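Rimombridge Neighbours Help Board
Home > Household > Laundry and linen

Folding things into a basket so they stay put?

Posted by Hervé Mallet, 14 May 2023

Hello all, I've got a slightly daft problem and I'm hoping somebody on here has a system. We moved into a smaller place in Rimombridge and lost the airing cupboard, so the towels, pillowcases, throws and so on now live in baskets on an open shelf in the hall. I bought white plastic ones because I wanted something that lets the air through, and I do like them, but whatever I put in goes in neat and looks like a jumble sale by teatime!
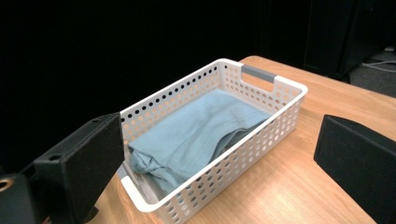
My folding was never brilliant to begin with, I'll admit, and my mum gave up on me years ago. I do the halves and quarters thing on the bed, carry the pile through, and by the time it's in the basket it has slumped. The pale blue cloth is typical of what I end up with, all bunched up and filling most of the space by itself, with one fat roll pushed up against the side. I'd like to get two or three things in each basket and be able to pull one out without the rest coming along for the ride. I did try standing everything on end like they do in the videos (Trultitz have a whole range of dividers for it) but with only one or two things in there they just fall over.

Two other bits while I'm here. Do I need to line the baskets? There are holes in all the walls and I keep wondering whether dust gets in, or whether the fabric will pick up little round marks if it's left for a while. And does anybody wash theirs, and what with? We've got a Besson dishwasher but I'm nervous about putting a whole basket through it.

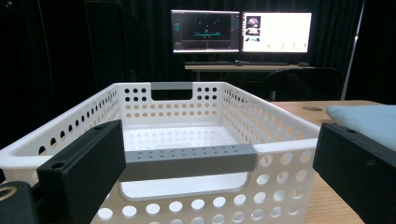 The shelf is 23 cm deep, by the way, so the baskets have to go on it longways, and that means I can't really have the short end facing me, handy as that would be for grabbing the handle. If the answer is "get a deeper shelf" then fair enough, but I've only just painted this one and I'd rather not start again. Thanks in advance, and sorry for the essay!

3 replies

Nigel Dunmore
Hello Hervé, welcome to the board. I think you're folding for a cupboard and then asking it to work in a basket. Measure the inside of the basket along the bottom, because a lot of them get narrower lower down, and fold the cloth to that width before you do anything else. Then roll it fairly tight from one end and lay it with the loose edge underneath. I do ours on the kitchen table with the basket right next to me. Carrying a folded pile through the house is where it all goes wrong in my experience, especially with the dog about.

For anything thick like a throw I'd give it a basket of its own and not fight it. Thin stuff, pillowcases and tea towels, I can get 6 rolls in one basket and they hold each other up nicely. If you've only got a couple, stuff a spare hand towel in the gap.

Lining: I don't bother. I did have faint dimples on a cotton sheet that had been squashed against the side all winter, but they went as soon as it was ironed. If it worries you, an old pillowcase laid in the bottom and up the sides does the job, and you can wash it with everything else. Dust does get in from the top more than through the sides, so put the good things underneath.

Rirnance_lane
dont put it in the dishwasher!! mine came out bent and it rocks now. warm water in the bath, washing up liquid and an old toothbrush for the holes. dry it upside down. also if there's a handle with a separate bit on it check for grot round the edges, mine was filthy in there

tea_and_pegs
Agree with Nigel on rolling but I'd do it the lazy way, just fold in thirds longways and then flop it over twice, it doesn't have to be tight. Ours have been done like that for about 4 years and visitors have never said a word.

On the shelf, could you turn them so the long side faces you and leave a gap between each one? Then you can get your fingers round both ends and lift the lot down. I found it easier than fishing about in the basket up at head height. What are you keeping the bath sheets in? I've never found a basket that will take ours, so they're still in a heap on the spare bed.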